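Tustitis Table Items

README for the pictures and the item list

Last updated August 5, 2021

What this is

Tustitis is a collection of pictures of ordinary things left out on a table. It was put together for people who want everyday objects as they sit in a room, with glare, shadows and whatever else is nearby. There are 1,018 pictures and one item list. The list gives 39 kinds of item, such as bottle, bowl, cup, remote, tape and spoon.

The pictures were taken in two rooms, called Skullari and Gindari in the folder names. The room names carry no other meaning. Stefanou is the name of the older list, which was folded into this one in April.

The tables

Table tops vary a good deal. Some are plain and some are patterned, and the patterned ones are harder to label because pale items get lost against the veins. Tables were not covered with a cloth and the light was left as it was. Where daylight falls straight on a top, part of the surface may be washed out. We have kept those pictures in. 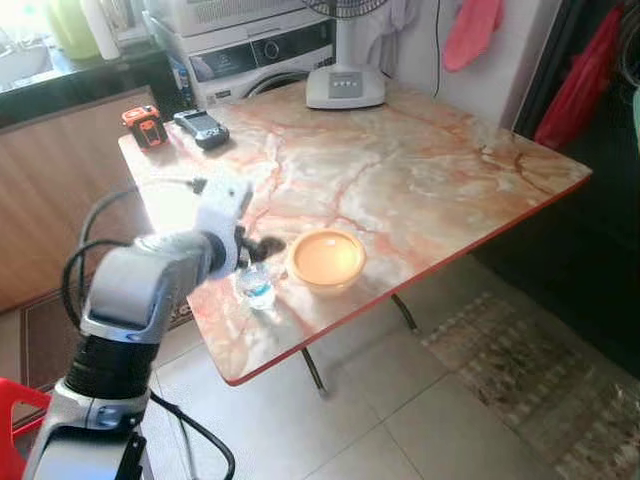 Marble-patterned top with red edging. Bottle and bowl at the near side, two handheld items towards the far left corner.

How items are named

Use the plainest name that fits. A bowl is "bowl" whatever it is made of, and the colour goes in its own column. Orange-yellow counts as one colour, so please do not split it. If the inside of a bowl is a different shade from the rim, put the rim colour first and the inside second.

Bottles are listed by size (small, medium, large) and by whether they are clear. The "contents" column takes one of four words: empty, part, full, unknown. A clear bottle with some water in it is "part". A tinted bottle still counts as clear if you can see through it.

Small handheld devices gave us the most trouble. Many of them could be more than one thing from a distance, for instance a remote control or a game controller, or a tape measure and a laser distance meter. These go under "handheld, unsure" with the likely names in the notes column. Please do not pick one just to fill the box.

What is left out of the list

Only things resting on the table top are listed. Fans, chairs, table legs and anything else standing on the floor are not, even when they show clearly. Cables are not listed either. The pattern of the top is recorded once for each table and is not repeated for every picture.

Files

items.csv: one line per item per picture
tables.csv: one line per table, with pattern, edge colour and floor
pictures: 2 folders, skullari and gindari

Known problems

Glare hides the outline of some clear bottles. The size given for these is a best guess and is marked with a g.

Colours in the Stefanou list were typed by hand, so both "grey" and "gray" turn up. Search for both until this is fixed.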